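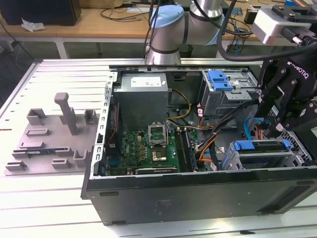 Sedthorpe Editorials Corpus

Version 6, released April 13, 2025

Summary

The Sedthorpe Editorials Corpus is a collection of 2,000 opinion pieces on politics and public affairs, taken from 14 English-language websites and marked up by hand for the claims they make and the sources they cite. It is meant for people who study how political commentary quotes, paraphrases and argues with news reports. News reports themselves are left out, apart from the passages that the editorials quote.

Contents

articles.csv – one row per editorial, with an identifier, site code, headline, year and word count
text/ – plain text of each editorial, UTF-8, one file per piece
claims.csv – every marked claim, with its start and end position in the text file
sources.csv – every cited source, with a type and, where we could find one, a working link
guide.txt – the instructions given to annotators
double.csv – the pieces annotated twice, with both sets of labels
CHANGES.txt – changes since the first version

Positions in claims.csv are counted in characters from zero, after line endings have been converted to a single newline. If you open the text files in an editor that changes line endings on saving, the positions will no longer match.

How the pieces were chosen

A piece was eligible if the site itself labelled it as an editorial, opinion, comment or leader. Interviews, readers' letters and live blogs were excluded. From each site we drew at random within each year, so a site that published heavily in an election year doesn't swamp the others. Two sites closed while the collection was being made. Their pieces come from copies saved before that, and the links in sources.csv for those sites are mostly dead.

Syndicated columns caused some trouble. The same column can appear on several sites under different headlines, sometimes with a paragraph missing. We kept the longest version and dropped the rest. The script that finds near-duplicates is called Carell and is included in the tools folder. It compares overlapping runs of words and prints a list for a person to check – it deletes nothing by itself.

Annotation

Each claim has one of these labels:

FACT – a statement that could be checked against a record
FORECAST – a statement about what will happen
MOTIVE – a statement about why a person or body acted
VALUE – a judgement of good or bad
OTHER – anything marked as a claim that fits none of the above

MOTIVE is the label most users ask about. It was split off from FACT in version 4, when it became plain that annotators disagreed over sentences such as "the minister delayed the vote to protect his party". The guide has a page on these. Figures from earlier versions shouldn't be compared with this one without merging the two labels again.

Of the full set, 424 pieces were annotated by two people working separately. Disagreements were settled by discussion and the agreed labels went into claims.csv. The original labels are in double.csv. Agreement was good on FORECAST and poor on OTHER, and we advise leaving OTHER out of any training run.

Labelling was done in Wosen, a small browser tool that is no longer maintained. Its export format is described at the end of guide.txt for anyone who wants to load the older files.

Known problems

Headlines are those shown on the page when it was saved. Several sites change headlines after publication.
Pull quotes sometimes appear twice in the text, once in place and once as running text.
Irony is not marked. A sentence that says the opposite of what its author means is labelled as written.
The sites lean towards British and American subjects. Coverage of local government is thin.
The site coded GH (the Ghumman archive) has no reliable dates before January of its second year. The year column is blank for those rows.

Not suitable for

Deciding whether a given writer or site is truthful. A FACT label means that a claim can be checked, and says nothing about whether it holds up. The corpus also shouldn't be used to guess the politics of readers.

Licence and removal

The annotations, guide and scripts may be reused with credit. The text of the editorials belongs to the publishers and is supplied for research only, so please don't repost the text folder. Publishers who want a piece removed can open an issue giving its identifier. It will be taken out of the next version and listed in CHANGES.txt.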